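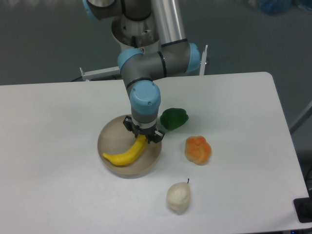 Weltcombe Play Produce: Frequently Asked Questions

Is any of it edible?
No. It has been tested by several toddlers and at least one beagle, and the verdict was the same each time. Please keep it out of the actual fruit bowl, where it will fool a guest sooner or later.

Which pieces can I buy on their own?
Banana, green bell pepper, white pear and most of the rest of the range. The grapes come only in the Melis market set. We used to sell them singly and spent a whole March answering letters about whether "singly" meant one bunch or one grape.

Does a bowl come with it?
The Melis set includes one. Single pieces arrive in a paper bag. A shallow dish works better than a deep one for small children, who like to see what they're getting before they commit.

Why is the pear white?
Some pears are pale. We also sell a green one, and customers write to ask why it isn't yellow.

My child insists the bell pepper is a fruit. Who is right?
Your child, botanically. You may still file it under vegetables for the purposes of playing store. Our own order form does.

How do I clean the pieces?
Wipe with a damp cloth and a drop of dish soap, then dry with a towel. Do not soak them. Do not put them in the dishwasher, even on the top rack, even just this once. The pear's stem is the part that suffers most, so go around it gently.

What age are they for?
Our standard sets are for ages 4 and up. The pear stem is thin and will eventually be chewed by somebody, possibly an adult on a long phone call.

Any ideas for games?
Sorting by color is the usual start. After that, try "one in the bowl": a single piece goes in, the others stay on the table, and everyone has to say why that one was chosen. Expect the banana to win a lot. It has a handle.

Can I replace a lost piece?
Yes, through the Zetgate parts page. Look under the couch first. We mailed out almost 1,000 replacement bananas last year and suspect that most of the originals are still in the house.

What is your return policy?
You have 18 days from delivery. Pieces should be unused, and we do check for teeth marks.

Page last updated Friday, October 25, 2019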